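Section 4: Oiling the Tabletop

This section covers the first oiling of a Randen wood tabletop and the maintenance coats that follow. It applies to tops delivered sanded and unfinished. If your top came with a factory lacquer, skip to Section 5. Oil will not soak into lacquer and will stay sticky on the surface.

Before you start

Let the top stand unwrapped in the room for two days. The room should be at normal living temperature, with a window you can open. Have the following on hand:

One can of Estova table oil
Sanding block with 240-grit paper
Lint-free cotton cloths
White nylon pad (supplied in the accessory bag)
Vacuum with a soft brush
Metal bucket with a lid
Gloves

The 382 ml can is enough for two coats on a standard top, both faces. For the extended top, order a second can.

CAUTION: Cloths soaked in oil can heat up and catch fire on their own. Put used cloths in a metal bucket of water and close the lid, or lay them out flat outdoors, one layer thick, until they are hard. Do not leave them in a pile or drop them in the trash.

4.1 First coat

1. Check the surface under a low light held to one side. Mark scratches and dried glue lightly with chalk.

2. Sand with the grain using 240-grit paper. Use light, even strokes and go over the edges once only. Glue spots that do not sand out will show as pale patches after oiling.

3. Vacuum the top, then wipe it with a dry cloth. Do not use a damp cloth at this stage. Water raises the grain and you will have to sand again.

4. Stir the oil for one minute with a flat stick. Do not shake the can.

5. Start with the underside. Pour a small amount in the middle and spread it with a folded cloth. The underside must get the same number of coats as the upper face. A top oiled on one side only may cup.

6. Leave the oil for 20 minutes. If dull spots appear, add a little more oil to those spots.

7. Wipe off all the oil left on the surface. Change to a fresh cloth when the first one stops picking up oil. The surface should feel smooth, with no drag under your hand.

8. After four hours, turn the top over onto clean battens and repeat steps 5 to 7 on the upper face. Do the edges at the same time.

NOTE: End grain takes more oil than the rest. Go back to the two short ends after ten minutes and coat them again.

4.2 Second coat

1. Wait overnight. If the surface still feels tacky in the morning, open a window and wait until evening.

2. Rub the top lightly with the white nylon pad, along the grain. Vacuum the dust.

3. Apply the oil as before, using half the amount.

4. Wipe off after 20 minutes and buff with a clean, dry cloth.

The table can be used with care the next day. Keep water, hot dishes and tablecloths off it for seven days.

4.3 Maintenance

Oil the upper face again when water no longer beads on it. For a dining table in daily use, expect to do this twice in the first year and once a year after that. One thin coat is enough. You do not need to turn the top over or take off the legs.

For daily cleaning, use a cloth wrung out in plain water and dry the surface afterward. Do not use scouring powder, vinegar or dish soap at full strength.

4.4 Common problems

Sticky surface after two days: too much oil was left on. Wet the nylon pad with a few drops of fresh oil, rub the sticky area until it loosens, and wipe dry at once.

White ring: let it dry for a day. If it remains, rub with the pad and a little oil, working out past the edge of the mark.

Rough feel after the first wet cleaning: normal. Sand lightly with the 240-grit paper once the wood is dry, then apply one thin coat.

Color darker than expected: oil brings out the color of the wood and cannot be removed without sanding back to bare wood. Test on the underside first if you are unsure.

4.5 Storing the oil

Wipe the rim and press the lid down firmly. Store upright at temperatures under 30 degrees Celsius and out of reach of children. A skin on the oil can be lifted off in one piece and thrown away. If the oil underneath has turned thick, do not use it.

Replacement pads are listed on page 76 under Accessories.
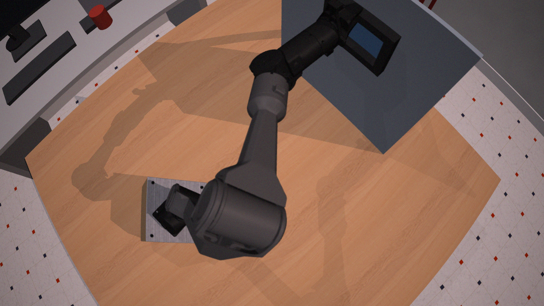

Haruna Tanabe: Four hours was too short for the underside in our house in November, and the battens left two faint lines. The pad and a bit of oil took them out, but I would wait overnight before turning it. Can you add that to 4.1?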